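From: Zaid Sfeir
To: lab-equipment list
Date: Monday, June 4, 2018
Subject: Re: Rendel quote, round 3

On Friday, Bataineh wrote:
> The Rendel people want $632 for a replacement board and block set.
> Before I sign, can someone tell me why we can't keep using the maple
> one? Also, is the second force sensor still on the list?

Keep the maple. It's held down with screws, it's flat, and it has never sent us an invoice. I would sooner put the $632 toward the sensor, so yes, that stays on the list, right under the spare rod tips ($40 each, and I'd like 3).

Before anyone asks what we'd be spending all this on, the pushing task looks like this:

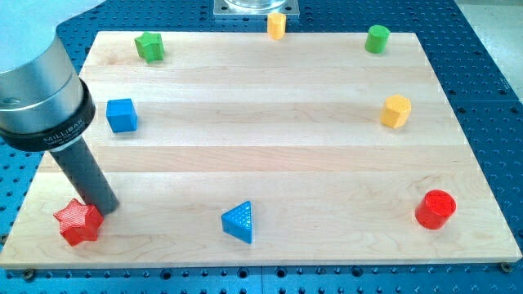
Rod tip by the red star, maple board on the breadboard table.

The blocks are the cheap part. What eats the budget is everything from the wrist down, plus the hours we lose when we have one sensor and two people who both booked Tuesday.

Trusten will do a calibration visit for $230 if we commit before the fiscal year rolls over. Idus offered the same thing in March and then went quiet, so I've crossed them out in pen.

Bataineh, if you can live with that, I'll redo the spreadsheet tonight. Please don't sort it by color again.

Zaid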